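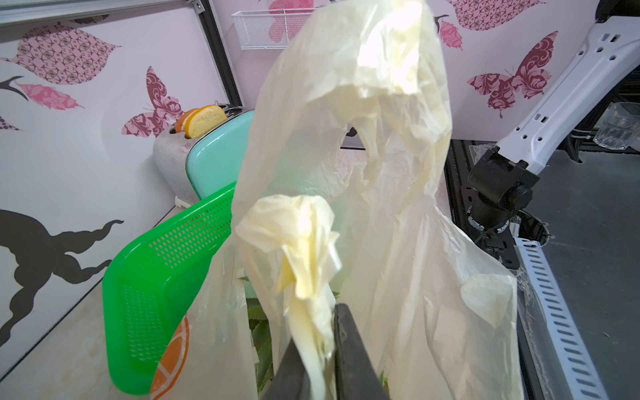 4. Record the bag task

Clear last log first. Grip the bag at the knot, not the handle. Go slow, plastic slips.

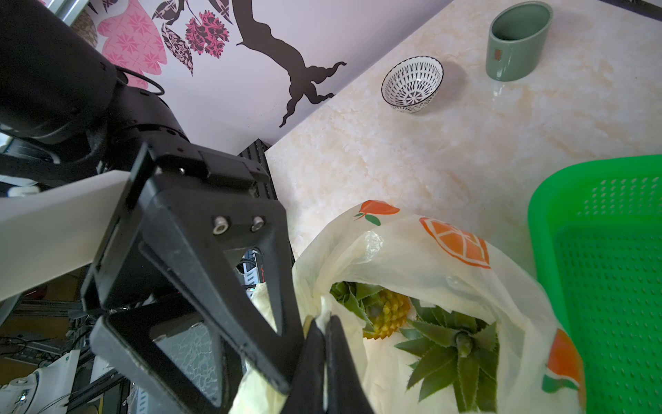 Fig. 3: Both fingertips closed on a fold of the rim.

Note: reject any take where bag tears mid lift. Dont edit it, just re-record.
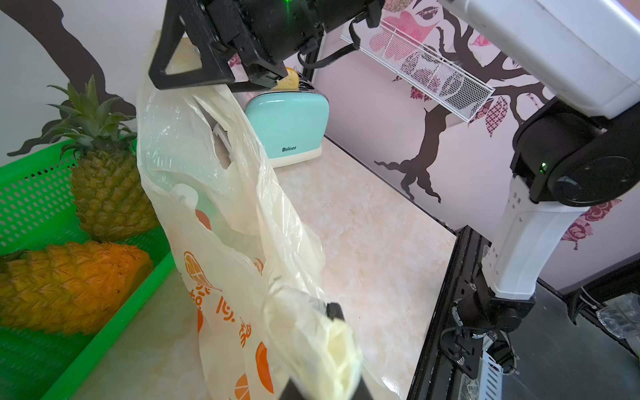 Numton Data Capture Team

5. Two arm takes

Start both arms from home. Wait for green. Save every 11 takes to Butcombe, then

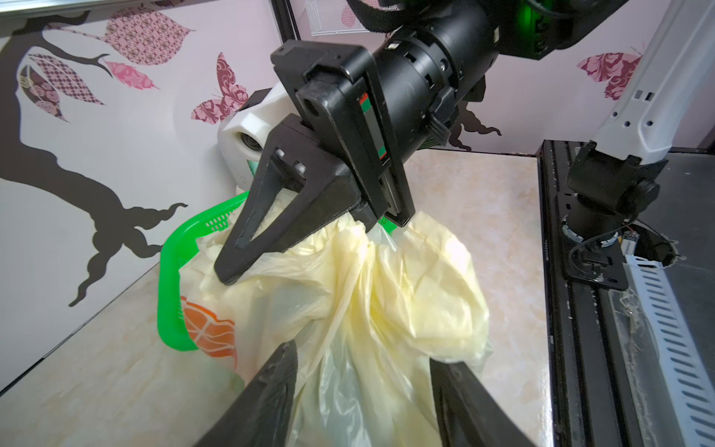

check the file count before you go on. CAUTION: keep hands out while arms are live. Max 1000 takes per folder.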